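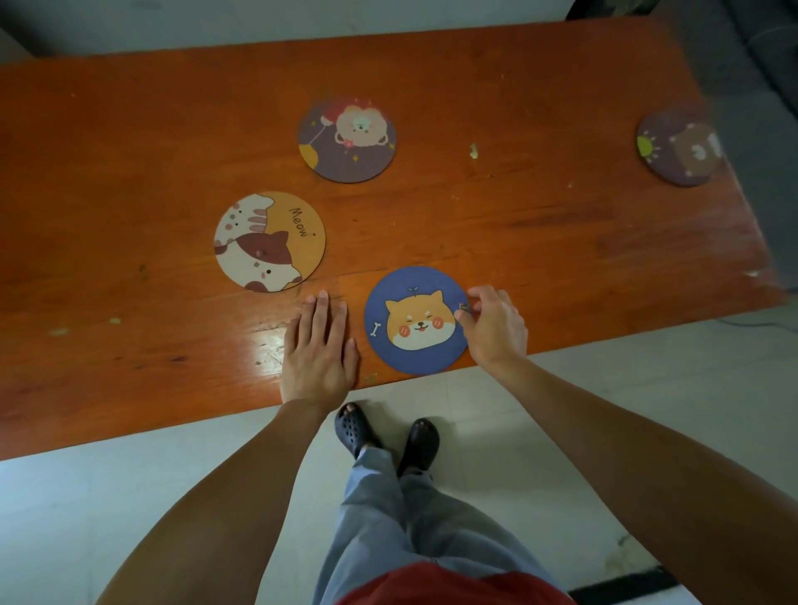 Clekora cartoon coasters: a long review of a small thing

By Chaimae Bouzid

I have put off buying coasters for most of my adult life. We always had something that did the job (an old postcard, the lid of a biscuit tin, whichever magazine was nearest) and I couldn't see why I'd spend money on a thing whose only job is to sit under a mug. Then we got the long orange table, and I got fussy.

It's a wooden table, second-hand, with a shiny lacquered top, and it was well used before it ever came to us. There are scratches and worn bits. I don't mind those at all, they were part of the price. What I do mind is adding to them, and a glossy finish like that shows every ring. My sister put a hot teapot straight down on it in the first week and I made a noise I'm not proud of.

So, coasters. I got mine from Zarkover, the gift shop at the bottom of the hill next to the key cutter, for £7 the pack. I'd gone in for a birthday card and there they were by the till. I'd been looking at a very tasteful grey slate set online for 20 pounds and had more or less talked myself into it, but slate on lacquer worried me, and also there was a dog with a sprout growing out of his head. I'm only human!

The designs

This is why anyone would buy them, so I'll start here. They're round, with a cartoon animal on each, and the drawings are much better than they need to be at the price. Soft colours, lots of tiny detail tucked in round the edges.

My favourite is the shiba on deep blue. He's got rosy cheeks, his eyes are shut, he looks as though he's just been told he can have the rest of your toast, and there's a little white bone floating next to his face. And the sprout, as mentioned. I have no idea what the sprout is about and I've stopped wondering.

The cat one is mustardy orange and cream with "Meow" across it in a handwritten sort of lettering. There's a white cat with brown patches curled up at the bottom, and then a stripy pink and cream one poking its head in at the top. It took me a few days of drinking tea to notice the second cat properly, because I nearly always had a mug on it.

Then the purple ones, which are the most babyish of the lot but I've come round to them. One has a brown bear and a bright yellowy-green sun. Another has a fluffy pink and cream creature floating along with a red balloon and a crescent moon. I say sheep. My sister says poodle. We have spent a good 20 minutes on this over one pot of coffee and neither of us has moved an inch – if anyone from Clekora is reading, please do settle it.

If you want everything on your table to match, these will annoy you. The blue and the mustard don't go with the purple in any obvious way. On an orange table, though, nothing was ever going to match, and I like how they look scattered about on it. They're cheerful. I come downstairs in the morning when it's still a bit grey out and there's a smiling dog on the table.

Using them

Mine measure 10 cm across, which suits an ordinary mug with a bit to spare. My big soup mug, the one with the wide bottom, only just fits and you do have to aim. A pint glass is fine. A teapot is not fine, so don't try it, get a proper trivet (we did, after the noise).

They're light. I like that when I'm gathering them up to wipe the table, and I like it less when I put a mug down in a hurry, since they can skate a little way if you catch the edge. You get used to it. I tend to put one hand down to hold the coaster and the other to set the mug on it, like somebody's gran, and it's become a habit even in other people's houses.

The one thing I'd warn you about is drips. Cold glass, warm room, a bit of wet collects on top, and then you lift your glass and the coaster comes up with it and drops off in your lap. It's happened to me with squash more than once. With hot tea I've not had it at all. A pinch of salt on the coaster is supposed to cure it, according to my aunt, but I can't face salt on the shiba.

Cleaning is a damp cloth and nothing else. The pack said not to soak them and I've done as I was told. The pictures are as bright as the day I opened it, though I did give the cat one a rather vigorous going over after some turmeric and I'd say go gently.

Where they fall down

The packaging was too much for what it is. A cardboard sleeve, then a bag, then a bit of tissue. The sleeve was pretty and I kept it for a while meaning to use it as a bookmark, and of course I didn't.

There's also no holder. The slate set came with a little stand and I thought that was silly until I'd had these a week. A stack of them left at the end of the table gets knocked, and then you find the bear under the furniture. I looked at a wire holder by Hopkin which would have cost more than the coasters did, so no. They just live spread out on the table now, ready for whoever sits down, and I've decided that's what coasters are for.

I'd also love it if you could buy the designs singly. Everyone who comes round wants the shiba. There is never a queue for the sheep (it IS a sheep).

I said I'd come back once they'd had a proper bit of wear, so the rest of this was added later.
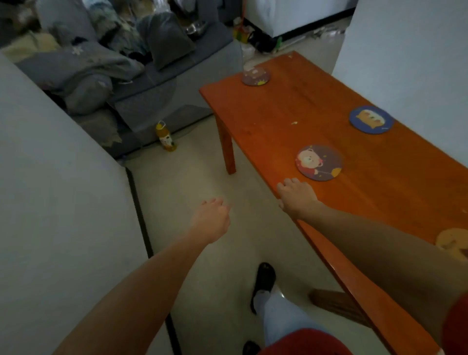 Tresgate, April

Still here, still going! They've had a whole winter of tea by now, plus a very long Saturday when we had people round for a jigsaw and every mug in the house was out.

The colours have held. I was half expecting the dark ones to go cloudy first, but I can't see any difference and I've looked at them in a good light by the window. The bear in the red outfit has grown on me enormously, and I realise I left him out completely the first time. He's on a dark purple background and he looks as if he's dressed for a party. He's become the one I give to guests if I like them.

The table is the real test, and the table is happy. It's got its old scratches and worn spots, and yes, usually a crumb or two, but I haven't found a single new ring on it since we started using these. Considering how careless everyone in this house is with a hot drink, I call that money well spent. People do use them, too. I never once got my brother-in-law to use a plain coaster, and he'll cross the room for a cartoon one.

The skating about hasn't got any better or worse. What I've learned is to keep them a bit back from the front edge of the table, because a coaster at the edge with a full mug on it is asking for trouble, and I've mopped that floor enough.

A small tip if your table is shiny like ours: lift them up and wipe underneath every so often. Crumbs get under there, and if you push the coaster along with grit beneath it you'll scratch the finish yourself and have nothing but a poodle to blame. (Sheep.)

Would I buy them again? Yes, and I have, a second pack for my sister's new flat. She rang the evening she opened it to tell me she'd asked the woman in Zarkover about the floaty pink one, and the woman said she'd always thought it was a cloud.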